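About the Namholm Shared Workshop

Namholm is a members' workshop on the ground floor of the old Palumbo building in Nimstead. We have woodworking and metalworking areas, an electronics bench, and a room at the back for robotics. Members pay by the month and come and go with their own key. The shop is open from 6 in the morning until 10 at night.

The workshop began as a rented garage with 2 workbenches and a drill press. The founding members wanted a place to build things that were too big or too loud for an apartment. When the garage got too small we moved to the Palumbo building, where we now have 3,711 square feet. The electrical service was upgraded before we moved in, and the back room got its own circuits.

Our longest-running project is Joveo, a two-armed robot station built by members. The goal is a bench that can sort the small stuff every shop collects: tape rolls, clips, brackets, loose bits of plastic. Parts go out on the table and the arms put them in bins. It is a slow way to clean up a bench. It is a good way to learn about motors, wiring, grippers and software, and most of the people working on it had never built a robot before they joined.

Joveo is built around a butcher-block table. We wanted a heavy top that would take screws and could be sanded down when it got chewed up. The arms are mounted on rails at either side, with a bar across the front and another across the back.
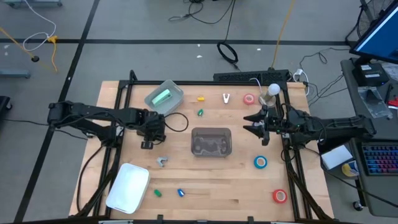
Cable routing has taken more hours than any other part of the job. The first layout had the power and signal lines tied together, and every change to one meant cutting the ties on the other. The current rule is that anything that moves gets a slack loop, and anything new gets a label at both ends before it is plugged in. Older cables are being labeled as we get to them.

The software runs from a desk next to the table. Members who want to work on it start by moving one arm at low speed with a second person at the stop button. After that they can book the station for a block of up to 2 hours. Code is kept in a shared folder along with the wiring notes and the parts list.

The robotics group meets in the evening, twice a month. You do not need to be a member to come to your first meeting. Bring closed-toe shoes, and tie back long hair.

Membership

A full membership covers all areas after a safety session for each one. The session for the robotics room is held in the evening and has space for 10 people. There is a one-time key deposit, returned when you leave. Storage shelves are rented separately and there is usually a waiting list.

We also take donations of tools, motors, power supplies and lumber. Please write before dropping anything off, as we have no room for large machines at present.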